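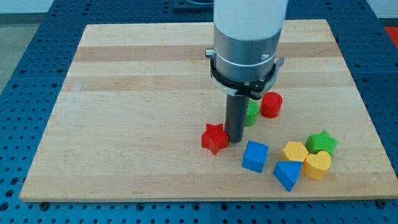 Fukulstead任务文档与测试组招聘及参与者征集

Fukulstead是一款在线角色扮演游戏，当前版本包含336条任务线，任务文档由Trustel工作室的文档组维护。本次开放两类名额：任务文档工程师（全职，2名）和外部任务验证员（按批次参与，7名）。两类名额分别申请，不得同时提交。

一、背景

自北部地区Idley开放以来，任务文本、对话分支与触发条件之间出现较多不一致。现有缺陷库中与任务流程有关的未关闭条目为2443条，主要类型如下：
前置条件描述与实际判定不符；
对话选项顺序在不同语言版本中不一致；
任务物品丢失后无法重新领取；
地下区域的返回路径在断线重连后失效；
任务日志未随阶段推进更新。

文档组的工作是逐条复现、定级、改写对应步骤文本，并将结果提交任务脚本组。脚本修改不在文档组职责之内，但文档组须能读懂脚本。

二、岗位A：任务文档工程师

工作内容
1. 按统一模板编写任务流程文档，内容包括起始地点、所需物品、推荐等级、前置任务、分阶段步骤、失败分支及奖励。
2. 维护任务依赖关系表。依赖关系以有向图形式存储，提交前须通过环路检测。
3. 对照脚本核验每一阶段的状态变量。变量命名遵循组内规范，旧任务中的非规范命名只登记，不改动。
4. 在版本冻结前完成受影响任务的回归清单，注明测试账号所需的初始状态。
5. 处理验证员提交的报告，合并重复项，退回信息不全的条目。

任职要求
有两年以上游戏测试、技术写作或关卡设计经验。
能阅读Lua脚本，能独立定位条件判断与事件监听的位置。
熟悉至少一种版本控制工具，能处理文本冲突。
中文书面表达准确，能区分“必须”“可以”“建议”三类表述并保持全文一致。
能阅读英文对话原文。不要求口语。

以下条件优先考虑：完成过Idley地区主线全部阶段；编写过公开发布的任务攻略；有对话树编辑器使用经验。仅有高等级账号而无文档或测试经历的，不作为优先条件。

工作方式为现场办公，每周可申请一天远程。试用期三个月，试用期内须独立完成一条中等长度任务线的全套文档。薪资范围在初筛通过后书面告知。

三、岗位B：外部任务验证员

验证员不属于雇佣关系，按批次签署参与协议。本批次的验证对象为Mridha洞窟任务线，共七个阶段，涉及攀爬、机关、护送和两处多人协作门。

参与条件
年满18周岁。
游戏账号注册满六个月，无违规记录。
未完成过Mridha洞窟任务线的任何阶段。已接取但未推进的账号可以申请，须在申请表中注明。
设备满足客户端最低配置，能录制全程屏幕画面，帧率不低于30。
能在批次期内投入连续时段，单次不少于两小时。

验证流程
1. 领取测试账号。测试账号与个人账号数据隔离，物品和经验不能转移。
2. 仅依据下发的步骤文档推进任务，不得查阅外部攻略、论坛或视频。
3. 每完成一个阶段，记录用时、死亡次数、偏离文档的位置及坐标。
4. 遇到无法推进的情况，先保留现场，再记录日志编号，等待15分钟后方可使用重置指令。
5. 多人协作门由系统分配同批次验证员，配对失败时改由文档组人员补位。
6. 批次结束后48小时内提交报告与录像。

报告格式
每条报告只描述一个问题。标题写明阶段编号和现象，正文依次为前提状态、操作步骤、预期结果、实际结果。附件命名为“阶段编号_序号”。“卡住了”“打不过”“找不到人”一类无步骤的描述按信息不全退回，可补交一次。

关于难度：Mridha洞窟第四阶段的落石判定尚未定稿，验证期间可能热更新。更新后，未通过该阶段的验证员须从阶段起点重新开始，已通过者不受影响，其数据按旧版本归档。

报酬
按有效报告和完成阶段数合并计算，具体标准见参与协议附表。与已有条目重复的报告不计入有效数量，但提供了新复现路径的除外。完成全部阶段并按时提交录像的，另发放一次性补贴。报酬以转账方式支付，不以游戏内货币或道具替代。

四、保密与数据

两类人员均须签署保密协议。验证期内不得公开任务文本、地图、首领机制及奖励数值，不得直播或上传录像。录像仅用于问题复现，保存期为一个版本周期，期满删除。录像中如出现个人聊天窗口、桌面通知等内容，请在提交前自行遮挡。

五、申请材料

岗位A须提交：
个人简历，不超过两页；
一份任务流程文档样稿，任务可自选，游戏不限，须包含至少一个分支和一个失败条件；
对该样稿所选任务的一条改进意见，300字以内。

岗位B须提交：
申请表；
设备配置截图；
一份问题报告样稿，对象可为任意游戏中的任意缺陷。

样稿须为本人撰写。使用曾公开发表的文本作为样稿的，请附原发布页面。压缩包请勿加密，文档格式为PDF或纯文本。

六、筛选与时间

申请自2024年7月1日起受理，7月内截止，以申请页面关闭为准。材料按收到顺序审阅。

岗位A分为三个环节：材料审阅、限时笔试、面谈。笔试时长90分钟，提供一段任务脚本和一份存在错误的步骤文档，要求标出不一致之处并改写。笔试环境不联网，可使用自带的文本编辑器。面谈由文档组与脚本组共同进行，内容以笔试卷为主。

岗位B无面谈。材料合格者进入候选名单，按设备类型和语言版本分配名额，未获分配者自动保留至下一批次，不需重新申请。

七、常见情况说明

已参加过Trustel其他项目验证的，可以申请，保密协议须重新签署。
个人账号处于Idley地区任务中途的，不影响岗位B资格。
使用手柄操作的，请在申请表“输入设备”一栏注明型号。
材料提交后如需更换，在截止前重新上传即可，系统以最后一次为准。
中途退出的验证员，已提交的有效报告照常结算，测试账号于退出当日收回。

申请入口位于Fukulstead官网“参与”栏目，选择对应类别后上传材料。提交成功后页面显示申请编号，请自行保存，后续查询均以该编号为准。

Trustel工作室 文档组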